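Search this journal Go Advanced

Research > Applied Language > Reading at Work > Section 4

4. How people read the colour words for timber

We were delighted by how much our 102 readers had to say about plain words for wood. Each was given a short product note from one of three furniture sellers (Zesska, Ghanem or Urnier) and asked to underline any word they would not use at home. "Honeyed" was underlined by 43 of them. "Pale" and "light" were hardly touched, and several readers wrote warm little comments beside them in the margin!

The notes came from a pool of 1,000 collected in October and were sorted in Statside by colour word. Words for grain turned out to be a richer field than we had hoped. "Streaky" drew smiles from some and frowns from others, and one reader crossed it out and then wrote it back in. 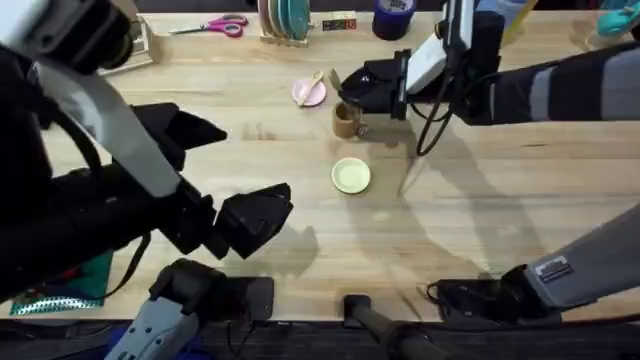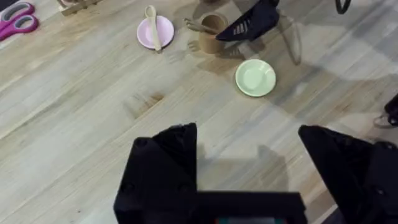

Figure 2. Light wooden tabletop with visible grain, in two views.

Grain words also travel in pairs, and the pairs are wonderful to sort. "Fine and even" belongs to sellers, while "wavy and a bit rough" belongs to buyers. We would love to see the same task tried with words for cloth, where the home vocabulary is larger and families often keep a favourite term of their own. Section 5 takes up the margin comments.

Reader comments

Marianna Makowska: My grandmother called every light wood "blond". Did that come up?

tealeaf: Great section. Please share the full word list.

Marianna Makowska: Seconding the word list.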